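Interior doors should be checked each September, before the heating season begins. Residents of the Risley buildings are asked to observe the following.

- Wipe both faces with a damp cloth and mild soap. Dry at once.
- Tighten loose hinge screws by hand. Power drivers strip the holes.
- Where a door sticks, rub candle wax along the tight edge before sanding.
- If sanding is required, use 300 grit and seal the bare wood the same day.
- Apply one drop of light oil to each hinge pin and remove the excess.

Doors that still bind after these steps should be reported to Jennylyn Layug, Building Services, extension 465.

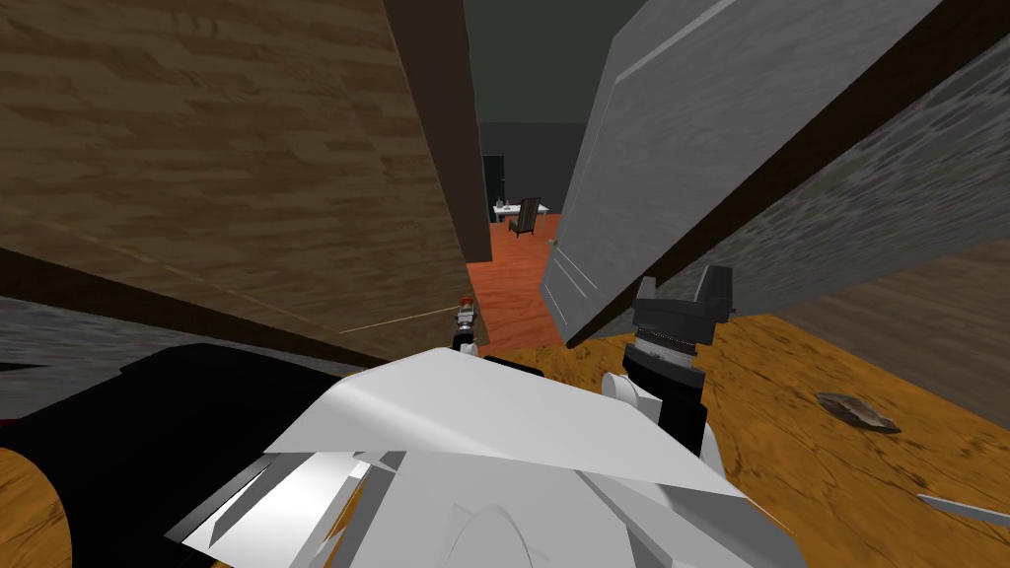

**Household Notes, page 4**

Replacement hinge screws are available at the service desk.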